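Preparar láminas para colorear en una impresora láser doméstica

10 de julio de 2022

Desde mayo he ido pasando a papel las láminas de colorear que guardaba en el disco, 256 en total, y dejo anotados los ajustes por si le ahorran tinta a alguien. El archivo completo tiene 2.623 ficheros, casi todos en JPG y con nombres inútiles. La selección se hizo por grosor de línea y por resolución; el tema del dibujo no se tuvo en cuenta.

El primer problema es el gris. Una lámina comprimida en JPG no contiene blanco y negro puros: alrededor de cada trazo hay un halo de píxeles intermedios que la impresora convierte en puntos. Con rotulador no se nota. Con lápiz de color claro, amarillo sobre todo, el punteado ensucia el borde. Lo corrijo con un umbral fijo antes de vectorizar. Uso Trivari, que permite guardar el umbral como perfil y aplicarlo a una carpeta entera. Los mandalas de la serie Firkcombe necesitan un perfil aparte, con el umbral más alto, o las líneas finas del centro desaparecen.

El segundo problema es el margen. Muchas láminas vienen en formato carta y al pasarlas a A4 el controlador las escala por su cuenta. Hay que desactivar «ajustar a página» y centrar a mano. Dejo 11 mm por cada lado, suficiente para sujetar la hoja con pinza sin tapar el dibujo.
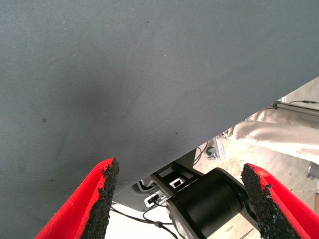
¿Qué gramaje conviene para colorear con lápices y con rotuladores al agua?

Para lápices, 120 g con acabado mate; para rotuladores al agua, 160 g como mínimo, y mejor 200 g si se van a dar dos capas. El papel de 80 g sirve para probar la impresión y poco más, ya que se ondula en cuanto recibe humedad.

He comparado dos papeles. El Molley de 160 g tiene algo de grano y agarra bien el pigmento de los lápices blandos, aunque desgasta la punta con rapidez. El Rey es más liso, admite mejor el rotulador y da un negro de tóner más uniforme. Con lápices de mina dura el Rey se queda corto: a la tercera pasada el color resbala. En ambos casos selecciono «papel grueso» en el controlador, porque con el ajuste normal el tóner no fija bien y se corre al apoyar la mano.

Sobre los nombres de fichero: tema, número de orden y nivel de detalle del 1 al 5, separados por guion bajo. Los duplicados los busco por suma de verificación, lo cual no detecta la misma lámina guardada a dos resoluciones. Esos casos siguen pendientes de revisión manual, igual que la carpeta de animales marinos, que todavía no he pasado por el umbral.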